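**Plunley, 15 Apr 2021**

The Treminbridge community kitchen has its toaster oven at last, and if you've walked past the hall on Figueroa Street any morning this week you'll already know, for the smell of cinnamon toast has been drifting right down to the bus shelter (and doing the bakery no favours, I'm told!). The kitchen had been making do with a borrowed grill since December, when the old stove finally gave up halfway through a tray of cheese scones.

Money for the new bits and pieces came from the autumn cake stall, which raised a very welcome $1,000, and from a box of crockery handed on by the Flerkbridge playgroup when it moved to smaller rooms. The fruit-and-toast mornings are meant for little ones and whoever brings them along, so there's a blue bowl, a green plate and a light green colander for rinsing, and plenty of bananas, strawberries and oranges to go with whatever comes out of the oven.
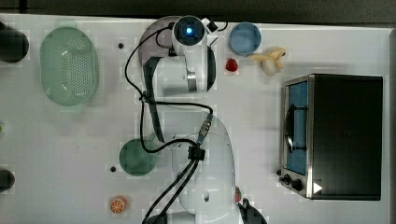
Digby Halliday reckons the mornings ought to start earlier, as parents doing the school run are past the door well before nine and would be glad of somewhere warm to sit with a cuppa. He'd also like to see porridge on the list once the weather turns, and has offered to bring his own big pot if it comes to that.

The kitchen is happy to look at both ideas, though the hall keys are a bit of a sticking point while the dance class has the early booking. For now it's a 9.30 start, and a gold coin covers toast, fruit and a hot drink. There were 18 at the first morning, a lovely turnout given the rain, and the hall can seat 80, so please don't be shy about bringing a neighbour.

Jam is running low already. Marmalade too. Full jars can be left in the crate by the side door, and clean empties are just as handy.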